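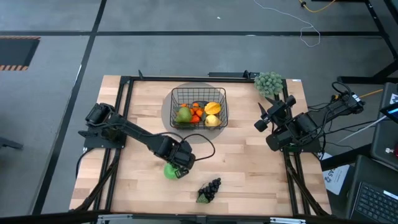

jirden: a small replay and labeling tool for two-arm tabletop recordings

I wrote Jirden because I got tired of scrubbing through video to find the half second where a gripper closes. It reads a recording, looks at the gripper commands and the joint speeds, and cuts the whole thing into segments you can name. Then you fix the cuts it got wrong (there will be some!).

What you get

The fruit-and-basket set has 106 episodes in it, all stored in the Karaki log format. Every episode has both arms' joint states, the gripper commands and the camera streams on one clock. Labels live in a separate text file, so you can throw mine out and start over without touching the logs.

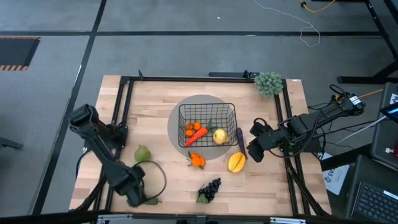
Head view, with produce both in the wire basket and out on the table.

Getting it running

Install Allska first, then run "jirden open" on an episode folder. On my laptop with 16 GB of memory it opens in a few seconds, long ones included. If the timeline comes up blank, your clock offset is probably missing. Set it to zero in the config and try again.

The segmenter has 3 knobs: speed threshold, minimum length and merge gap. I leave the first two alone and mess with merge gap constantly. 5 frames works for me on most pick episodes, but slow approaches still get chopped into confetti, sorry. I'm working on that one. 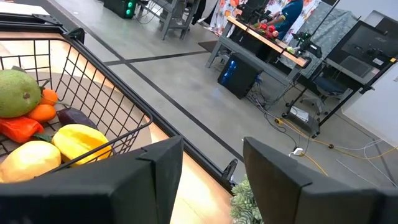 Wrist view over the basket, gripper fingers open.

Known headaches

Wrist streams pick up a lot of background, so mask everything past the table rail before you train a detector on them. Grapes and tangerines are labeled per bunch, never per fruit. Leaves don't get a label of their own yet.

The old Basisness exporter still works but drops the left arm's gripper channel, and I haven't found out why. Patches very welcome!

Label names changed in October, so run "jirden migrate" on older files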